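Stirkari Publishes Its Maintenance Routine for Bin-Picking Cells, and Says What It Won't Promise

GROSSELIN DISTRICT, GRURNECK — Stirkari, which sets up and services small robot cells, released the written upkeep routine for its bin-picking cell on Monday. The document covers cable dressing, fingertip wear, bin position and the weekly checks. It contains no uptime figure, and the company does not plan to add one.

"Every brochure I get has an uptime number on the front page," said Lionel Guillot, who wrote the routine. "I ask how it was measured and the conversation gets short. We would sooner tell people what we tighten and when."

The routine runs to 17 checks. Most need a flashlight, a hex key and patience. Six of them deal with cables, which Guillot blames for more lost afternoons than software. A cable that looks tidy with the arm parked can pull tight when the wrist turns over, so the routine calls for a slow run through every pose the job uses, with one person watching the cables and another at the stop button. Ties are checked by hand. A tie that has slid gets cut off and replaced, never pushed back into place.

Stirkari is also doubtful about self-calibrating cells. Software can correct for a bin that has shifted a little, the company says, but it can also hide a loose clamp for weeks. The routine has the operator check the clamp and the tape marks on the table before the first run of the day. If the bin has moved, the clamp gets looked at before anyone opens a settings page.

Fingertips come next. Soft tips wear unevenly, and a worn tip usually shows up first as missed grasps on small or slick items, which then get blamed on the vision system. Stirkari changes tips in pairs and runs 60 test picks afterward with mixed household items. Clear and shiny items go in every time.

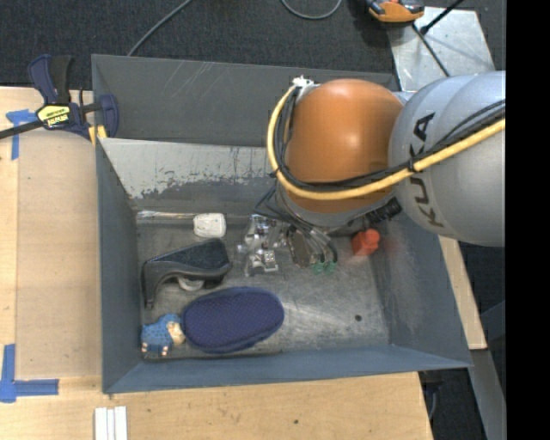 The test picks are done at reduced speed, and misses are written down along with what was missed. Guillot does not accept a percentage by itself. "Give me a pile of foam blocks and I'll give you a lovely percentage," he said. "It won't tell you a thing about your parts."

The company makes no claim that the routine will suit every shop. It was written for one cell with one arm, and users of other equipment should follow the manual that came with it. Power is locked out before anyone reaches into the bin or touches the wrist — the routine repeats this on each page.

Terner, a parts supplier, will begin using the routine in September. Stirkari will publish the log from that site after 2 months, including the stoppages.

Printed copies of the routine are available at no charge from Stirkari's service desk in Grurneck. Corrections from people who maintain these cells are welcome and should be sent to the same desk, marked for Lionel Guillot.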